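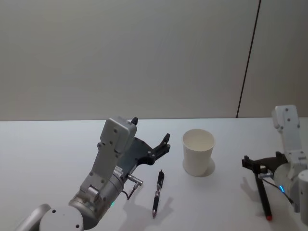
Opinion > Workplace and Administration > Essays

In Defence of the Office Pen

Roy Gosling

30 September 2024

In April the administrative board at Ganier circulated a proposal to withdraw pens from the list of items supplied to staff. The saving was modest and the reasoning was familiar. Most forms are now completed on a screen, most signatures are given by a click, and the stationery cupboard on the second landing is opened less often than it was. The proposal has since been deferred. I should like to argue that it ought to be dropped.

I write as a member of the records department, where I have been employed for many years, and I do not claim to be neutral. My interest is in how a decision comes to be written down, and in what happens to it afterwards. It is a narrow interest, but it bears directly on the matter.

A black pen lying on a white table is among the plainest sights in working life. A barrel, a clip, a few bands of silver metal and a tip: there is little to explain and no training to attend. A new member of staff who cannot yet log in to the document system, cannot find the shared calendar and has not been issued with a pass can nevertheless take a note of what is said at the first meeting. I have watched the induction programme at Ganier grow to 45 pages, and none of them concerns the pen.

The board's paper took the view that an article so simple may safely be left to the individual. Staff who wish to write by hand, it suggested, will bring their own. I believe this misjudges what an employer says when it provides a thing. To supply a pen is to tell people that handwriting is an accepted part of the work. To withdraw it is to make the practice a private habit, tolerated in the way that a person's choice of mug is tolerated. Habits of that kind tend to disappear when the people who hold them retire.

There is a practical case as well. When the Flandik office merged with ours, the two filing systems could not read one another for the better part of a season. Visitors were signed in on paper. Deliveries were signed for on paper. The minutes of the joint meetings were taken by hand by a colleague who had been thought rather old-fashioned, and they remain the only full account of what was agreed. I have used them twice this year to settle a disagreement over leases. The typed summaries produced afterwards are shorter and tidier, and they leave out the objections.

It will be said that handwritten notes are difficult to search, and this is true. They are also difficult to read, in some cases very difficult, and my own are no model. The Ostapchuk review, which looked at record-keeping across our regional offices, found that of 80 notebooks handed in, a good many could be followed only by their owners. I accept the finding. The review recommended that notes of lasting importance be typed up within the week, and it did not recommend that they should cease to be made.

Others will raise the question of waste. Pens are lost, taken home, left in meeting rooms and abandoned in coat pockets. The cupboard is filled and is empty again sooner than anyone can account for. Here I have some sympathy with the board. The present arrangement, under which any person may take a handful without comment, is careless. A better pen, issued singly and capable of being refilled, would be looked after. The Cason branch adopted this approach and has kept to it. Its staff sign for a pen on arrival and ask for refills as they need them, and I am told that the annual order is now placed without discussion.

I would add one point about desks. The fashion is for clear white surfaces on which nothing is left overnight, and I have no quarrel with cleanliness. A desk is nevertheless a place where work is done, and a pen within reach of the hand allows a telephone message to be taken before the caller has rung off. Our facilities policy at present classes the pen with personal effects, to be put away at the close of each day. It should be classed with the telephone and the lamp.

The deferred proposal returns to the board at its next meeting. I have asked that the Cason arrangement be placed before members in full, together with the cost of refills, and that the views of the front desk be sought before any vote is taken.

We use cookies to improve your experience of this site. By continuing to browse you agree to our use of cookies. Accept | Manage preferences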